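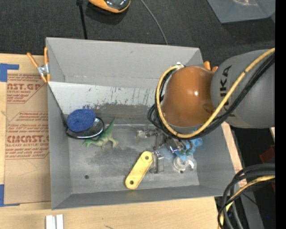 4. Can It Tidy a Bin Yet?

Figure 3. One of our clutter bins at the Crichton bench, with the KUKA arm and its gripper reaching in. A mesh strainer and a toy dinosaur lie to the left of the gripper.

4.1 Why we picked this chore

When I tell people what I work on, they want to know when they can have one that does the dishes. I don't have a date for them. What I can talk about is a much smaller chore that turns up in every house and most workshops: there's a bin with stuff in it, and somebody has to take the stuff out and put it where it goes. My kids can do this (they choose not to). The question in this section is how close our setup, which we call Senumer, gets to doing it with no person stepping in.

I wanted objects you'd really find in a kitchen drawer or under a couch, so the set is a jumble. Figure 3 gives a fair idea of it. A strainer with a sponge sitting on top is a different problem from a strainer alone, and a flat yellow bar lying on the floor of the bin is a different problem again, even though any five-year-old would tell you the bar is the easy one. There's a crumpled piece of light blue material in there too, and a clear round plastic item just below it. I'll come back to both of those, with some bitterness in the case of the second.

4.2 What we ran

We ran 49 bins in May, each with its own mix of objects. One of them had to be thrown out after a logging error on my part, so everything below is based on 48. A bin counted as finished when the last object was out and in the right tray. If a person had to touch anything, it didn't count, even if the touch was a tiny nudge. I went back and forth on that last rule. My coauthors thought it was harsh, and maybe it is, but a household machine that needs a tiny nudge every evening is a machine you have to stand next to, and then you might as well put the sponge away yourself.

The picking policy is the one from Section 3. The sorting step uses the Vudard labels with no changes. We didn't retune anything between bins, which was hard for me personally. I like to fiddle.

4.3 What went fine

Stiff things with some height to them went well. Toys were a pleasure! An animal toy has legs and a tail and a neck, so there's nearly always something to pinch, and a sloppy grasp tends to hold anyway. Sponges were also easy, and for the opposite reason: they give a little, so the fingers can close too hard and no harm comes of it. If your home contained only plush animals and sponges, I'd say we're nearly there.

Strainers surprised me. I expected the mesh to confuse the depth readings, and it did, but the handle gave the planner a second option and it learned to use it. The trouble came when the handle was leaning on a wall. The arm would lift the handle end, the basket would swing around, and whatever was on top went back into the bin. Nothing broke, so the policy tried again, and in most cases the second try worked because the pile was simpler by then. I've decided to count this as tidying. It's close to how I do it.

4.4 What didn't

Flat things on the floor of the bin were bad. The fingers need to get under an edge or around both sides, and a thin piece lying flat offers very little of either. Walls make it worse. In a corner the wrist wants to be where the wall already is, and the planner would spend a long time looking for a pose that didn't exist before giving up and asking for help.

Cloth was in between. Picking up a crumpled piece is easy enough, since it's full of folds, but the gripper often brought a neighbor along with it. The log then said one object and the tray said two. We caught 8 of these by hand, and I suspect a shop owner who cared about inventory would be less relaxed about it than I am.

Then there's clear plastic. Some 6 bins failed on transparent items alone, with every other object already sorted. The camera sees the floor through them or sees a highlight and believes it's a tiny bright object floating a little above the real one. The arm closes on air, reports a miss, and goes again at the same spot. I watched one of these for most of a lunch break. Earlier work on the Drestier bench used a second light to get around this, and we may have to do the same, though I'd rather not ask people to relight their kitchens.

4.5 So, yet?

For a shop floor with a known list of solid parts and a person within shouting distance, I'd be comfortable saying yes, with a slow cycle time. For a house, no. The bins we used stay put, the lighting doesn't change, and our bench has no dog. Section 5 looks at what happens when we let the bin move between picks, and the results there are worse.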